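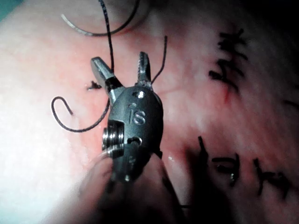 Grip dropout is a fault of wristed surgical instruments in which the jaws lose closing force during suturing. It was first logged at Viltow in January, in 17 of 287 test runs. The jaws drive the curved needle, so a dropout can leave needle and black thread loose over the tissue. Hakell traced the fault to cable slack - tools are now pulled after 2 failed grip checks.

Search this wiki Go

Last updated Jun 17, 2018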